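Norkano Cat Basin Review: Six Months of Handwashing in a Peach Tub

Posted 19 January 2024

I bought this tub in July because I was sick of washing things in the bathroom sink. My sink is shallow, the stopper leaks, and there's always a glob of toothpaste hiding somewhere on the side that ends up on whatever I'm trying to get clean. So I went looking for a plain plastic wash basin and came home with a peach one that has a cat's head molded into the bottom. Ears and all! I'm a grown adult and I was thrilled.

The one I have is the Norkano in peach. I got it at Protgate, the housewares place out by the highway, where it was sitting on a bottom shelf next to the much more serious Steteck basins. I stood there for a while with one in each hand. The Steteck had a drain plug. The Norkano had ears. You can guess how that went, though I did go back for the Steteck a few weeks later (more on that in a bit).

What do I use it for? Mostly the stuff I don't trust to the washing machine, or the stuff I need again tomorrow. Knit shorts, lounge pants, a couple of sweaters, swimsuits, the good socks. Anything with a drawstring goes in here now, after my washer swallowed one end of a cord and I spent a whole evening with a safety pin trying to fish it back through the waistband. Never again.

The rim is my favorite part. It's wide and rounded, and when you pick the thing up full of water it doesn't dig into your fingers the way those thin-edged buckets do. I fill mine in the tub and carry it to the laundry counter, and I've only sloshed myself badly once (my own fault, I was on the phone). The sides slope in toward the bottom, so a single pair of shorts sits down in the water properly and you don't need to fill it to the top to get everything covered.
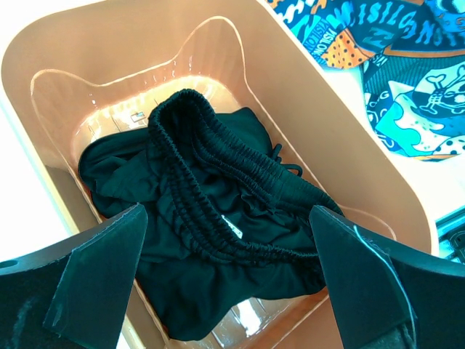 Dark clothes are where I've gotten the most use out of it. Dark green and black knits fade so fast if you run them hot with everything else, and a cool soak with a little squirt of Lü, the liquid detergent in the skinny bottle, has kept mine looking pretty decent. Because the plastic is pale you can see right away if dye is coming out, and you can see when the rinse water has gone clear. In a dark bucket I was always guessing. I was worried that the peach would stain, and after one very inky first wash of some new sweatpants I did have a grayish shadow along the water line. Baking soda and an old sponge took it off.

Now for the grumbling. The surface inside is glossy, and that's lovely for wiping down but it does mean wet fabric slides all over the place when you're trying to scrub a spot. If you like to rub a stain against something, you'll want a little washboard or one of those ridged mats. I just bunch the fabric up in my fist and go at it that way.

The cat shape also collects lint. The outline on the floor is cute, but fuzz settles along the edge of it and especially up in the ears, and you have to run a finger around there when you're done or it dries into a crust. Takes me ten seconds and I still forget half the time.

And no drain plug. You have to tip it. With a full load of water that's heavy, and if you have bad wrists I'd steer you to the Steteck, no question. I keep that one for towels and bigger soaks. It drains nicely but it's an ugly shade of gray and the rim is skinny, so I only reach for it when I need to.

Would it hold up as a regular laundry tub for a family? I doubt it. One or two things at a time is where it's happy. I tried a hoodie and a pair of jeans together and ended up with water on the counter, the floor and my slippers. For a student, or somebody in a small apartment with a laundry room three floors down, I think it would be great. It would be good for baby clothes too, and I know from the Protgate reviews that some people just toss the day's clothes in it dry and carry it around the house, which seems perfectly sensible to me.

After six months there are no cracks and no warping, and the gloss is still there apart from a few fine scratches on the bottom. I'd buy it again, and if Norkano ever makes the same tub with a plug I'll be at the store that morning. Four stars, with the missing one for the lint in the ears.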